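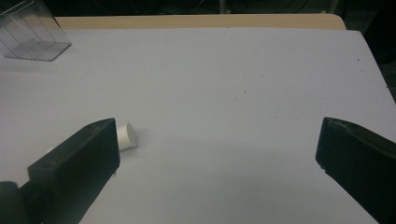 Posted by Kayode Wike | July 17, 2022 | 2 min read

Ticket 186 – sponsor letters not reaching families

Hi all, me again! Since May the letters our sponsors write through Drisero have stuck at "awaiting translation". I resent 39 of them last night and not one moved (very annoying, two are birthday letters).

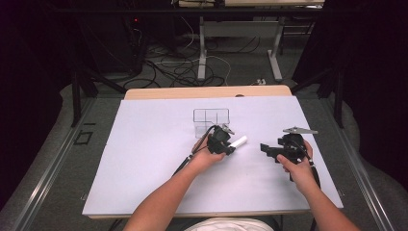
White board on the table, both grippers in hand.

Update: Yetunde Adebisi spotted it – the school's name had been changed to Clullivel on our side only. I've changed it back and the birthday ones have gone through. Will try the rest after lunch.

Recent tickets
Farahani school fees showing twice
Cannot upload child's report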